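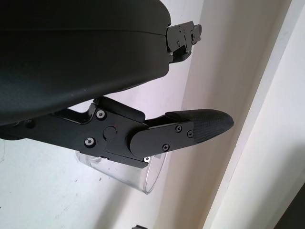
Vol. 32, No. 5

4. Comparing the two end effectors on clear objects

We began this part of the study with a simple wish, which was to learn how far a plain two-finger gripper could take us before we really needed a hand with many fingers. Clear plastic and glass seemed a fair place to ask, as they give a wrist camera so little to hold on to, and they are what people most often want a helper to pick up at a kitchen table.

The jointed gripper was run with the Celleo controller and the same wrist camera throughout, and we kept its closing force at the setting chosen in October. The multi-fingered hands were run with the Trurska controller, which is slower to tune but, we found, a good deal more forgiving once it has been tuned. Over the whole comparison we logged 1313 grasps, and we are grateful to everyone at Zorstead who sat patiently through them with us.

Pouring was the task we had looked forward to most. It asks the wrist to turn while the grip stays put, and it asks the thumb to do its share of the work as the weight inside the bottle shifts. 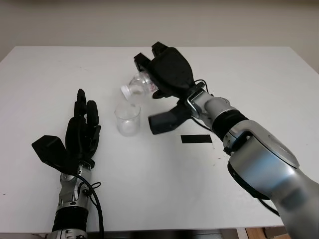
Radomír Vrabec, reading an early draft, objected that we were comparing controllers as much as hands, and that a fair test would swap them over. Kristýna Skála felt much the same and would have liked a third arm of the study using the Paulík controller. We think they are both right, and we come back to the question in Section 5.

For grasping alone, the two-finger gripper did better than we had dared to hope. With a bottle lying on its side, it could come in from behind the body and close across it, leaving the neck and cap clear. Its trouble lay in the view: from the wrist, the finger plates and the housing hide much of whatever is being held, and we had to lean on the head camera more than we had planned.
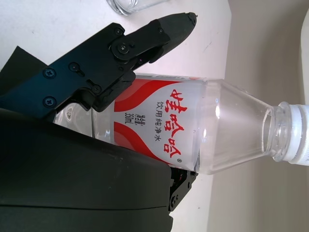
Figure 2. Two-finger gripper holding a water bottle on its side, wrist camera view.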